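Student Project Report: Drying Laundry Without a Dryer
Household Energy Unit, final submission
25 August 2024

Background

Our group wanted to know how much of the power used in a student share house goes on clothes drying, and whether the people living there would change what they do if they could see the numbers. We chose two houses, one on Baker Street and one on Lamont Street. Both are rented, both have an older vented dryer, and both have a clothesline in the backyard that gets little use in winter.

Earlier reports from this unit looked at heating and hot water. Drying was mentioned in one of them but not measured.

Method

We fitted a plug-in meter to the dryer in each house and left it for the whole semester. Each household also kept a paper log on the laundry door. They wrote down the load type (clothes, towels or bedding), whether it went in the dryer or on a line or rack, and how long it took to dry. For the first half nobody was asked to change anything. For the second half we gave each house a folding rack and asked them to air dry whatever they could.

Drying time was hard to record. People tend to check washing when they get home, so a shirt that was dry by noon might be logged at six in the evening. We asked them to write down the time of the check as well, and most of them did.

Bedding turned out to be its own problem. A sheet folded over a rack dries well on the outside and stays damp where the layers touch. We ended up treating bedding separately in all the tables.

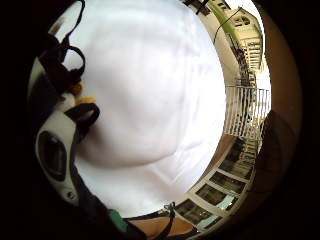

Figure 1. White fabric with folds and a diagonal crease.

Results

The dryer at Baker Street used 1,953 watt-hours for an average load of clothes. Lamont Street used 3,291 watt-hours for the same kind of load. The Lamont Street machine is rated at 2,000 watts and its lint filter had not been cleaned for some time when we started, so part of the gap may come from that. The Lamont Street household also runs fuller loads.

Air drying indoors took between one and two days for clothes in cool weather. Towels were slower. Both houses cut their dryer use in the second half, and Baker Street stopped using it for clothes completely. Neither house gave it up for bedding — the usual comment in the log was that there was no room to hang a sheet properly.

Two people wrote that the lounge room felt damp with a full rack in it. We did not measure humidity, and we should have.

Problems

The Lamont Street meter was unplugged for nine days during a clean-up and we lost those readings. We left the gap in the data and worked out the averages from the remaining loads.

The log sheets were also too small. Several entries run up the margin and two could not be read.

Costs

The racks and meters came out of our $300 project allowance. The racks were the larger part. The meters go back to the equipment store in September and the racks stay with the houses.

Further work

A follow-up group could compare a rack near a window with one in a closed bathroom with the fan on, and log humidity in both. We would also suggest a larger log sheet with a separate column for bedding.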